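工单 3075:倒奶任务,拧盖步骤反复超时
项目:Prullance 茶水间助手
提单:Thulani Mahlangu
处理:Oldřich Vlček
状态:挂起
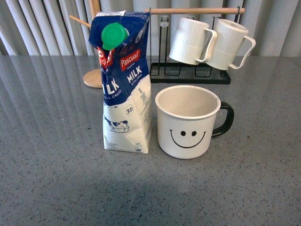 任务说明一句话:拧开绿盖,往笑脸杯里倒半杯奶,盖回去。验收标准也是一句话:台面上不能有奶。目前第二条完成得很好,原因是第一条从来没有完成过。

09:10 Thulani
换了 Plirkulel 新版抓取策略,连跑 7 次。机器人每次都能找到盒子,也能找到盖子,然后停下来思考。思考满 294 秒,超时退出,日志写“目标姿态不稳定”。我看了一眼盒子,盒子没动。

09:35 Oldřich
盒子是软的,上半截又歪又皱,模型库里那只是方方正正的。估计它拿标准长方体去套,套不上就重来。先把匹配容差放宽试试。

10:20 Thulani
放宽了。现在它很自信,自信地夹住盒身中段,一使劲盒子就瘪,盖子跟着往旁边偏,手腕再去追盖子。追了 2 圈,撤回。好消息是夹爪力矩没报警。

10:50 Oldřich
别夹中段,夹靠底的位置,那里还算撑得住。另外请确认拧盖方向,上个月有人把开和关的参数填反了,机器人把一个盖子拧得谁都打不开,最后是拿剪刀解决的。

11:40 Thulani
方向没填反。改夹底部后,盖子第一次转动了!转了不到半圈,打滑。盖子有棱纹,按说好抓,但它的指垫是 D'Souza 的光面款,当初选型是为了拿玻璃杯。附带一个问题:它有一次把后面架子上倒挂的杯子当成了目标杯,计划路径是往杯底上倒。我按了急停。

13:15 Oldřich
杯子的事单独开单,标题我建议写“杯口朝向”。临时办法:在规划里限定只用盒子旁边那只,黑色把手很好认。指垫换纹理款,仓库回复要等到五月。

13:30 Thulani
那这段时间演示怎么办?Urnulano 的人下午来看,宣传页上写的可是“早餐全程自动”。

13:42 Oldřich
由人拧盖,机器人倒。宣传页我没写过,请找写的人。

16:05 Thulani
演示结束。我拧盖,它倒,速度慢得像在输液,但杯子没碰歪,台面也没洒。客户问盖子以后能不能也让它拧,我说在路线图上。客户又问那它现在比自己倒省多少时间,我说这个问题我带回去。

16:20 Oldřich
汇总一下遗留项:
1. 软包装盒不再套长方体模型,改为先找盖子,再按盖子朝向定手腕姿态。
2. 指垫到货后重跑拧盖,满盒和快空的盒各一组,快空的更容易瘪。
3. 盖回去这一步还没有测过,请不要在周报里写“基本完成”。
4. 超时从 294 秒改成 60 秒,做不到就早点说。

16:31 Thulani
第 3 条收到,周报已经发了,我去撤回。

16:33 Oldřich
等指垫,本单挂起。测试用的奶记得放回冰箱,这一步还是人工。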